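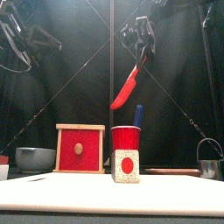
2 min read

How to keep a home blood pressure log on your phone

Your doctor or nurse may ask you to take your blood pressure at home before your next appointment. You can write the numbers on paper, and plenty of people do. A phone log is easier to share and harder to lose. These instructions use the Kemis upper-arm monitor and the Clendeo app, which is what our clinic lends out. If you have a different monitor the order of things will be much the same, but the menus will have other names.

What you need

A Kemis monitor with the cuff attached and batteries in it. A phone with Bluetooth turned on. Your clinic code, printed on the sheet you were given at the front desk. A chair with a back, and a table beside it at a height where your arm can rest without reaching up or down.

Check the cuff size before you leave the clinic. The size range is printed on the inside of the cuff. A cuff that is too small tends to read high, and one that is too big tends to read low. If yours doesn't close inside the marked range, ask for another one.

Step 1. Install the app and enter your code

Download Clendeo from your phone's app store. Open it and choose New patient log, then type in your clinic code. Capital letters matter. The app will show the name of your clinic and ask you to confirm. If the wrong clinic comes up, go back and type the code again before you do anything else, as it can't be changed later without deleting the log.

You will be asked about notifications. Say yes to these. You can say no to location and contacts and the log will still work.

Step 2. Pair the monitor

Hold down the button with the wave symbol on the monitor until the display flashes. In the app, go to Devices and tap Add. The monitor should come up as KEMIS followed by a few letters. Tap it and wait for the tick.

If it doesn't come up, turn Bluetooth off and on again and hold the button down a second time. Don't pair the monitor through the phone's own Bluetooth settings. The app won't see it if you do, and you'll have to tell the phone to forget it and start over.

Anyone else in the house who uses the same monitor should be set up as User B. There is a small slider on the side of the unit. Readings go to whichever user the slider is set to, and they can't be moved across afterwards.

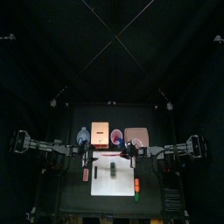

Step 3. Set your reminders

Tap the clock at the top of the home screen. The usual plan is one session in the morning and one in the evening. Take the morning one before breakfast and before any blood pressure tablets, unless you've been told otherwise. For the evening, 9 pm suits most people, but pick a time you'll be home and sitting down anyway.

Step 4. Take the readings

Go to the toilet first if you need to. Don't smoke, exercise or have coffee or tea in the half hour before. Sit with your back supported, feet flat on the floor and legs uncrossed, and rest quietly for five minutes. Put the cuff on bare skin a little above the crease of your elbow, with the tube running down the inside of your arm. Rest the arm on the table so the cuff is level with your heart.

Press Start and don't talk until it has finished. Wait a minute, then do it again. You want two readings each session, from the same arm every time. Leave the cuff on in between.

The top number is the systolic pressure and the bottom one is the diastolic. The third is your pulse. A systolic reading of 111 will show in the app as SYS 111, with the other values beside it. Both readings are saved, and the average goes on the chart.

Don't delete a reading because it looks high or low.
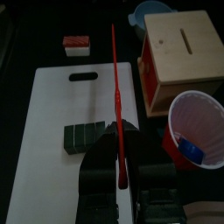 If there was a reason for it, such as a phone call in the middle or a cuff that slipped, tap the reading and add a note. Your doctor would sooner see the odd one with a note beside it than a gap. If you miss a session, leave it blank and carry on with the next one.

Step 5. Send the log

When your week is done, go to Reports and choose Send to clinic. You'll get a message saying Delivered. If you're a patient at Engelbrecht Street, bring your phone along as well, as they view the chart on your screen. The Clollano rooms get it directly and you don't need to bring anything.

You can also save the report as a PDF and email it or print it.

When to call

The log is not watched live. Nobody at the clinic sees your numbers until you send the report. Ask at your appointment what reading should prompt a call, and write it on the sheet. If you have chest pain, trouble breathing, weakness on one side, trouble speaking or a sudden severe headache, call emergency services straight away, whatever the monitor says.

Returning the monitor

Wipe the cuff with a damp cloth and let it dry. Take the batteries out. In the app, go to Devices and tap Remove so the next person can pair it. Your readings stay in your own log.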